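Notebook, September
Open day at Hukholm, notes for the group

Writing this up the same evening while I still have it all in my head, so excuse the order. Short version for anyone who only reads the first paragraph: go next time! They let visitors handle nearly everything, they answered every question I had and several I hadn't thought of, and I came home with 6 pages of scribbles that I'm trying to boil down.

Getting in

Doors at 1:30. Sign-in was a paper sheet and a sticker with your first name. We were split into groups and ours went round the benches backwards, starting with the arm cell and ending with the hand-held grippers, which worked out well for me because I could stay as long as I liked at the last stop.

Arm cell (Jerkero)

Jerkero is the name of their two-arm setup. It ran a cup-stacking policy for us, then a drawer-opening one. Cups were smooth. The drawer got stuck on the third try and the operator simply stopped it, reset the drawer by hand and ran it again with everyone watching, no fuss. I liked that a lot. I asked how many demonstrations the cup policy was trained on and the answer was 159, all collected by people with hand-held grippers and none by driving the arms. I had expected a much bigger number. Follow-up for us: our own cup set is larger than that and performs worse, so I want to look at how varied our starting positions really are.

Also noted: they log every reset, including who did it and how long it took. We don't, and we should.

Software corner (Purix)

Purix is their in-house tool for going through recordings. You scrub along a session, mark where a grasp starts and ends, and throw out the bad bits. It's plain to look at and very fast. The keyboard shortcuts are all on the left hand so the right hand can stay on the mouse (I want this). A first pass over 700 clips takes one person an afternoon, they said, and I believe it after seeing how quickly the clips fly by. Long discussion in our group about whether you should cut out hesitations. Their current view is to keep short ones and cut anything where the person has clearly forgotten what they were doing. I asked if anyone had compared the two on the same task, and the answer was "partly", which I wrote down with a question mark.

Hand-held grippers, thin objects

This was the part I came for, and Ruoxi Lü was running it. She set the theme as "thin things": skewers, chopsticks, handles of kitchen tools, all the stuff that everyone avoids because it rolls or slips or turns in the grip. The practice area is a home kitchen with a round table in front of it, done up the way a real one would be, cloth with stars on it and all. I was a bit surprised by how much I enjoyed working in there compared to a bare bench.

The tall container on the table was the target for the tasks. You pick up something long and thin, get it upright, and put it in with the ladle. Sounds like nothing. Try it! My first go, I squeezed the handle far too early and shoved the chopstick off toward the far side of the table. Second go, I had it, but it swung in the jaws like a clock hand as soon as I lifted. Ruoxi's advice was to stop thinking about where the tip is and think about where the pads are, and to come in slower than feels sensible. By my fourth or fifth attempt I had a decent grip more often than I lost one.

A few things from her that I want to keep:

The blue pads inside the jaws matter more than the jaws. She swaps them at the first sign of shine on the surface. Ours have never been swapped.

Hold a skewer vertical for a moment before moving on. The pause gives you a clean point in the recording to cut on, and it shows you whether the grip is going to hold or creep.

Look at the object, not at your own hand. Everybody looks at their hand for the first ten minutes and the wrist ends up at odd angles.

Leave the clutter in. She moves things around between takes but never clears the table.

I got a proper feel for it near the end of the slot, a wooden skewer standing straight up between the pads with the container right behind it. Very pleased with myself.
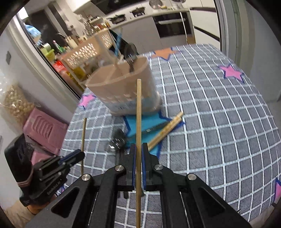
Talk and questions (Ding)

Ding is the follow-on project and there was a short talk on it at 4:15, standing room only. The idea is to take recordings from several kitchens and see how well a policy trained on all but one of them does in the one left out. They have 3 kitchens so far and are looking for more. Results are early and the speaker was careful about them: decent on picking up, poor on putting in, and the putting-in failures mostly come from the container being taller or narrower than anything in training. Somebody asked about lighting and got a good answer, which was that evening sessions under ceiling lamps are badly underrepresented and they're scheduling more of them.

I asked whether the cloth on the table makes a difference. They haven't tested patterned against plain yet. It would be an easy one for us to run with what we have in the cupboard, so I offered, and Ruoxi said to email her and she'd send the task sheet.

To do

Email Ruoxi about the task sheet and which pads they buy.
Check our pads for shine, swap if needed.
Add a reset log. A shared spreadsheet will do for now.
Replot our cup set by starting position.
Ask if Purix can be shared outside their lab. I forgot to ask on the day, annoyingly.
Dig out two tablecloths, one plain and one as busy as possible.

If anybody wants to practice the skewer pickup with me, I'll have a gripper and a handful of chopsticks out on the long bench after lunch.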